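Home | Setup | Operation | Faults | Parts | Contact

Onura Upper Body Guide
Section 6: Arm stops short of object (fault 49)
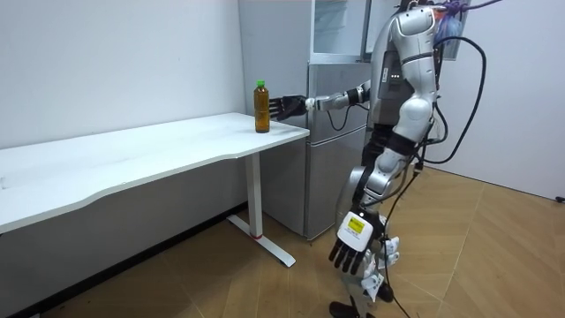 Fault 49 is raised when the reach controller holds the arm in position and does not release it to the grasp step. The controller no longer trusts the distance between the hand and the object. A typical stop has the arm out straight at shoulder height, fingers slightly spread, and open air left between the fingertips and the bottle. The arm is under power in this state and may complete the reach without warning if the fault clears itself. Treat it as live.

CAUTION: Do not put a hand between the fingers and the object. Do not take the bottle away while the arm is extended. On software before the September release, losing the target can cause a fast sideways search.

6.1 Making the robot safe

1. Press the emergency stop on the handheld unit. Stay outside arm's reach while doing this.
2. Support the forearm from below before releasing the shoulder brake. The arm drops when the brake opens.
3. Lower the arm to the side of the body. Keep fingers clear of the elbow joint.
4. Check that no cable is caught at the elbow or trapped underfoot.
5. Remove the object from the desk.

NOTE: If the brake will not release, leave the arm where it is, isolate the supply and call service.

6.2 Finding the cause

1. Open the Riltix log and go to the last reach attempt.
2. Read the depth value at the moment of the stop. Clear plastic and tinted liquids give poor depth readings, and a glossy white desktop makes them worse.
3. If depth is missing or jumps between readings, recalibrate the head sensor (Section 2).
4. If depth is steady, compare commanded and measured elbow angle. A difference of more than 2 degrees points to the joint encoder.
5. Inspect the wrist connector for bent pins. Replace the Kuruc lead if any are damaged. Do not straighten them.

6.3 Return to service

1. Set reach speed to low.
2. Run the reach with no object on the desk.
3. Repeat with an opaque, empty container.
4. Repeat with the original object. If fault 49 returns, stop testing and save the log.

NOTE: Resetting the fault from the menu clears the joint record. Export the log first. Logs sent in without the joint record cannot be assessed.

Fault reports: Aarti Pant, Prosthorpe Service Centre
© Prosthorpe | Contact | Back to top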